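March 2024

Up before the alarm again, which never happens on a work morning, and out to the shed in my slippers to look at the seedlings. The tomatoes are through! Not all of them, but there's a whole row of those little bent green necks pushing up under the lid, and I stood there grinning at them with my coffee going cold. The Nordin ones (the stripy kind I got at the seed swap) were first. The Nallis are sulking, as they did last year, and then last year they gave more fruit than anything else in the bed, so I'm leaving them in peace.

The big news is the plot. I got the letter from Sturedside and I have number 4, the one by the hedge with the water tap practically next to it. I've been on that list so long I'd stopped checking the mail for it. I walked over after breakfast to have a proper look, and it is a mess and I love it. Couch grass all down one side, a rhubarb crown somebody left behind, and an old blackcurrant that needs a serious haircut but has fat buds all over it. The soil under the weeds is beautiful. Dark, crumbly, full of worms. I dug one forkful just to see and then of course I dug for 2 hours.

My back is letting me know about it now. Worth it.

I drew up a plan at lunch on the back of an envelope. Potatoes along the hedge side to break up the ground, beans in the middle where they'll get the most sun, and squash wherever squash feels like going. I'd like a strip of flowers by the path too – cosmos, marigolds, maybe sweet peas up some canes if I can find enough canes. The onions can go in as soon as I've cleared a patch for them.
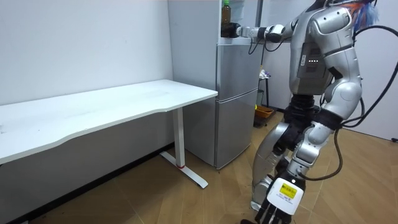
Then there's the question of what to do about the slugs. Everyone at Sturedside seems to have a different answer and they all swear by it. Beer traps, copper tape, going out at night with a flashlight. I'm going to start with the flashlight, mainly for the excuse to be out there after dark. The toads should help as well. I met one under the rhubarb leaves this morning, a huge one, very calm, and I put the old pot back over it exactly where it had been.

In the afternoon I drove out to Kirnach for compost. They had the good stuff in, the kind that smells like a forest floor, and I came home with 20 bags when I'd meant to get half that. The car sat so low going up the hill! I stacked them by the shed and will move them over a few at a time with the barrow.

Still no rain. The barrel is down to the last few inches and I'd like it full by April, when everything will want a drink at once. There was a bank of gray cloud over the ridge at supper but it slid off north.

Picked the first chives for the potatoes tonight. Tiny, barely enough to taste, but they were mine and I put them on everything, including the eggs. Tomorrow: find the long gloves, sharpen the loppers, and start on that blackcurrant before the buds open.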